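Home | Projects | Minutes | Files | Contact

Saavedra Project - Minutes of the teaching group meeting, 11th June
Held at the Clotunach workshop, main room

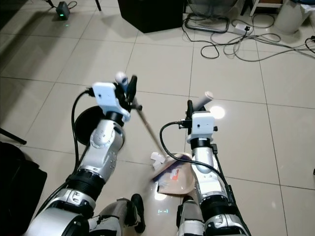

Sweeping task: broom in the left gripper, dustpan in the right.

1. Minutes of the last meeting
Agreed with one correction. The spare wrist mount is at Naltby, not Flustulwood.

2. Sweeping task, progress
The group has recorded 273 runs by remote control. The target is 600 before December. Runs where the operator let go of the broom are kept in a separate folder and do not count toward the total.

Operators reported that the left arm is the harder one to drive. The broom tends to turn in the gripper on a long stroke. Short strokes toward the pan were easier to repeat. It was agreed to use short strokes only for the next batch.

There was a long discussion on the angle of the dustpan. Some operators hold the handle upright and others lean it back. Both are allowed for now, but the operator must write down which one was used.

3. Teaching by hand
Two operators tried moving the arms directly by hand in place of remote control. The motion was smoother but the person's own arms kept getting into the wrist camera pictures. The group will stay with remote control for sweeping and try hand guiding again on the drawer task, where the reach is shorter.

4. Debris
Paper scraps and bits of packaging are working well. Rice was proposed and turned down - it goes under everything. Flustulwood will send a bag of mixed scraps.

5. Wrist cables
The cable loop should be checked before each session. Length to be left as it is.

6. Actions
- Clotunach: record the next batch, short strokes only.
- Naltby: return the spare mount.
- Flustulwood: send scraps, and a draft of the drawer task in 2 pages or less.

Meeting closed after item 6. Item 7 (storage) carried over.

Comments

gridline9: Are the dropped-broom runs going to be shared too? We could use them.

naltby_bench: Mount is packed and going out with the next van.

oldsolder: Item 2, please add that the pan angle goes in the notes column. Last time people put it in the file name.

Previous minutes | Next minutes | Back to top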